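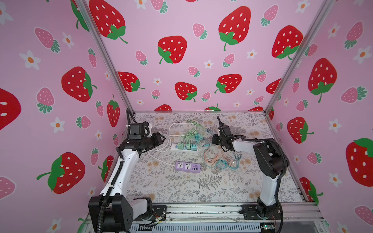
Big strawberries, pink background, three walls of it.

Bold print in a small room — talk me out of it (or don't)

hallwaypaula
Started this on 19th January and still have not hung a single strip so clearly I need a push. Spare room, north side, tiny. House is 100 years old and there isn't a square corner in it. I want the strawberry print. Big red ones, little pink ones, white flowers in between. Husband wants grey. We have had the grey talk.

Questions:
do I do every wall or just the one
will a large repeat look awful where the corners are out
paste the wall or paste the paper? Gindel sells both kinds and the guy at the counter shrugged at me
is lining paper worth the bother

Paint on there now is semi-gloss, at least 2 coats, somebody's old cream colour. Plaster underneath. A few hairline cracks by the window, filled them last March and they've come back.

dropcloth_dave
Every wall. A feature wall in a small room looks like you ran out of money.

Sand the semi-gloss first. 100 grit, wipe down, prime. Paste will not hold on gloss, it'll be fine for a couple months and then the seams start lifting when the furnace kicks on.

Your cracks are moving so filler wont fix them. Mesh tape and compound, let it dry right out, then prime.

marg in roltbridge
Disagree with Dave on every wall. We did our powder room in a large lemon print, all four sides, and I was sick of it by Thanksgiving. It's the height of the print that gets you, everything at eye level wants looking at. One wall behind the bed and pull the pink out for the others in a flat paint. Much calmer. You can always add more paper later if the batch is still going.

dropcloth_dave
The batch is never still going.

marg in roltbridge
Well buy extra then Dave.

hallwaypaula
Lol ok. On batches, I've got rolls from lot 978 on hold and they only have so many left. So whichever way I go I need to decide on all of it now. $40 a roll plus tax. Nonrefundable once it's cut open.

For anyone who has done three walls and left the fourth, did it look finished? That's sort of where my head is at. Door wall is mostly door and closet anyway, there'd be more trim than paper.

patchandpaste
Three works well if the fourth is the door wall. You stop at the corners on either side of the door and run a bead of paintable caulk down the edge, paint the last wall right up to it. Looks deliberate. Pick a colour out of the print, not white. White beside that much pink goes blue.

For out of square corners: never wrap a full strip round. Measure top, middle and bottom, cut to the widest plus a little bit, wrap that, then hang the offcut on the new wall off a fresh plumb line. You lose some pattern in the corner. With a big strawberry you might get a slightly skinny one. You'll see it for a week and then never again.

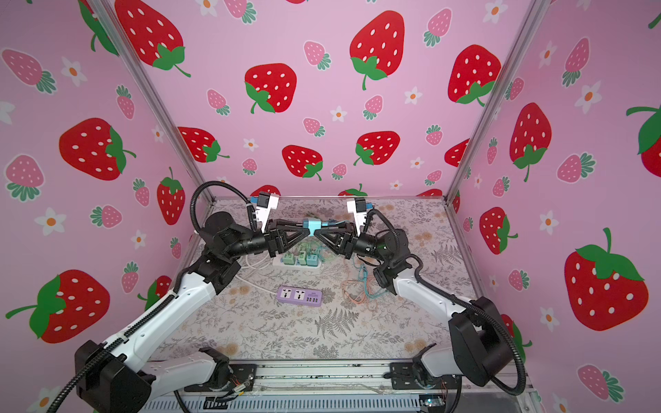 Annelies Ortner
You will see it forever, sorry. I've hung paper for a living and a sliced motif in a back corner is the first thing people's eyes go to, especialy a round one. What you do is plan where the bad join goes before you open a roll. Start on the wall you look at from the door, centre a full motif or a seam there, and work outward both ways so the back corners match each other. They can both be off, but off by the same amount. Then the leftover mismatch ends up near the door where no one stands.

And yes line it. Old plaster, cracks, a pale background, line it. Hang the lining horizontally so the seams can't land on top of each other.

patchandpaste
Fair about planning the centre. Still say a skinny strawberry is survivable. Lining though, on a budget, for one bedroom? Good skim and a primer and you're most of the way there.

Annelies Ortner
Most of the way is the seams opening in February.

hallwaypaula
OK lining it is, I think. What paste is everyone on? Counter guy pushed Skaltik ready mixed. There's also a Bisht powder, way cheaper, you mix it in a pail. Also nobody has mentioned outlets yet and I've got one on each wall, right in the middle of the pattern naturally.
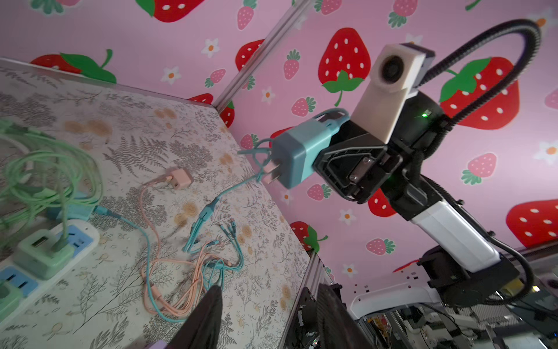
dropcloth_dave
Outlets are easy. Breaker off, covers off, paper straight over the box, then an X from corner to corner with a sharp knife and trim the flaps so the plate hides the cut. New blade every strip, I mean it. Keep the cut tight to the box, don't leave a big hole, the plates on old boxes barely cover. And don't paper the cover plates to match, the edges go grubby from fingers and plugs. Something like that light teal charger, flat prongs and a squarish body, sits right up against the plate and if there's a paper edge there it's going to get scuffed every time. Plain plate. Wipes clean.

Skaltik is fine, bit thick. Let it down with a splash of water.

marg in roltbridge
I papered my plates and they're lovely.

Tiziana Sanna
Bisht powder user here, three rooms, no trouble. You have to let it stand before you use it or you get lumps, and lumps under a pale pink will show as little pimples once it drys. Lining paper wants its own paste, a day or two to dry, then size it, then the real stuff. Check the label on your rolls before you buy any of it tho. If it's a non-woven you paste the wall, if it's a traditional paper you paste the paper and let it soak, and every strip has to soak the same time or the repeat won't line up by the bottom.

hallwaypaula
Label says paste the wall. Great, that's one decision made for me. Picking up the 978s tomorrow, all of them, almost enough for the door wall too if marg doesn't mind.

marg in roltbridge
Marg minds. Post how it goes though. And tell your husband the closet can be grey.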